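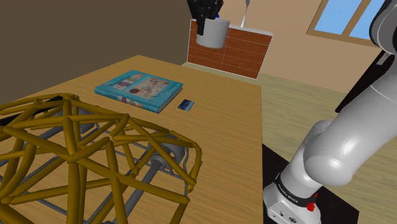 Will the new arm put us all out of a job?

The company says every one of us stays through September, and past that they'll only say that the work is going to change.

I read that twice off the sheet by the time clock, then went and sat down across from the thing that was changing it. I'd been at Estura since the returns room was just me, a tape gun and a radio. Stuff comes back, you look at it, you decide where it goes. A book, a cup, some big yellow contraption somebody's kid had outgrown. I was good at it! I could tell you from the weight of a box whether the person had been angry when they packed it.

Now there was a white arm standing next to the table, and it picked up a cup the way I pick up a spider - slowly, and with a lot of thought beforehand.

My new title was "handling coach," which came with a lanyard and no raise. The software was from an outfit called Prudumus, and it had 156 questions for me on the first day. Is this item worn? Would you resell it? Why did you pause? I typed "because I was thinking" into that last one and it asked me to pick from a list.

The Sárközi account was the worst of it, all secondhand books and dishes. Before the arm, the two of us on day shift could clear 118 items before lunch and still have time to read the back covers out loud to each other. That was half the job, if you ask me. My partner on the table took a transfer to the Urville building in the second week, and after that I read the back covers to the arm. One was a history of some bridge that fell down in 1883. I gave it the full dramatic treatment and the arm went on holding its cup in the air.

The screen lit up. Why did you pause?

I scrolled the whole list, damaged, unclear label, wrong item, break, and there wasn't one for company. So I picked break, put the book back where it had been and sat there for the full ten minutes. The arm waited too. Then I said okay, and we both went back to work.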